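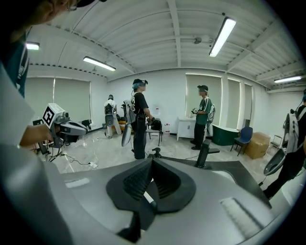

What do I do with a nearly full run of a 1970s fanzine?
Posted by Dede Sarpong, 5/29/20
Filed under: Fan history, Collecting, Paper

My uncle was in fandom back when being in fandom meant owning a mimeograph and having opinions about staples. He left me his zines. Most of it is a letter-heavy thing called Grurnine, edited by a man who seems to have been feuding with everyone he'd ever met, plus odds and ends from an apa named Skundix. I counted 256 issues altogether, in liquor boxes.

I've read a few. One is 52 pages long and contains a trip report from a convention at which the author attended no programming, lost his shoes, and was asked to leave a room party by the person whose room it was. A later issue has the host's rebuttal. I am now emotionally invested in the shoes.

But I live in an apartment, and the boxes are where my table used to be. Are these worth money? Does anybody want them? Do I need gloves? Some of the pages have gone the color of weak tea, and the purple ones are fading. I'd also like to read the rest before they go anywhere.

Fraser Lamont

Worth money: no. I say this as someone who paid for a storage unit for years on the theory that the answer was yes. A handful of zines sell well because somebody who got famous later drew the cover or wrote a cranky letter in them. The rest sell for the price of the envelope, if you can find the other person who wants one.

Look through the letter columns for names you recognize from paperback spines. If you find any, put those issues aside and ask again. Otherwise think about who'd want to read them.

Skip the gloves. Cotton gloves make you clumsy and you'll tear corners. Wash your hands, dry them properly, and go wash them again when they turn purple.

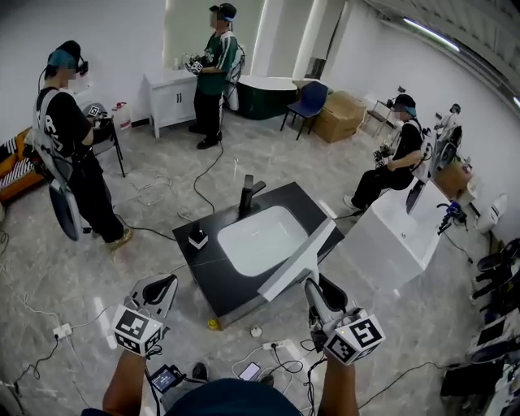

Black countertop, white basin, faucet at the far edge.

And keep coffee in another room. Half of fan history has a ring on it already.

Vega Aranda

just scan them and put them online?? my old roommate did that with a bunch of gaming newsletters and it took one afternoon

Fraser Lamont

One afternoon for how many newsletters, though? I scanned about 3000 pages of club minutes once and came out of it a worse person.

Begoñe Peñalver

I've helped sort a few of these collections, so a longer reply, with apologies.

Don't split up the run. Single issues are curiosities, but a run with the arguments in order is what a library wants. Several university libraries collect fanzines. Write before you ship anything, and send a plain list: title, issue number, date if there is one. (There will be two issues numbered 14. There always are.) Ask whether they already hold Grurnine. If they have most of it they may only want your gaps, and then you can offer the rest to a fan-run archive.

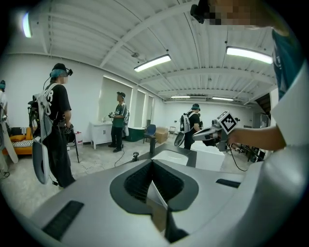 Sorting twiltone is dirtier work than people expect. It's the fuzzy, cheap paper most mimeographed zines were printed on, and when it gets brittle it sheds crumbs from every edge. Pull the rusty staples only if they're already eating the page, and slide them out flat. The purple issues are spirit duplicator, they fade in light, so read them and put them straight back in the box. Dress for it too. A dark teal shirt under something white, like the person on the right in the photo, is half sensible: the bare forearm I approve of, because cuffs drag crumbs across everything, but I'd leave the white layer at home with the purple pages around.

About scanning: the editor's own writing is one thing, but the letters belong to whoever wrote them, and some of those people are alive and still annoyed. Ask the archive how they handle permissions. Also check the back pages for home addresses before you post anything.

As for the shoes, Baltasar Tejada ran a one-shot called Ikavmont that reprinted old convention reports, and I'm fairly sure the second issue had a piece about a pair found in a hotel ice machine. Could be different shoes. It was that kind of hotel.

Dede Sarpong

Thank you, all of you. I've started the list and am up to the second number 14. If anyone has a copy of that Ikavmont, I will trade 2 duplicate Skundixes for it, coffee ring included.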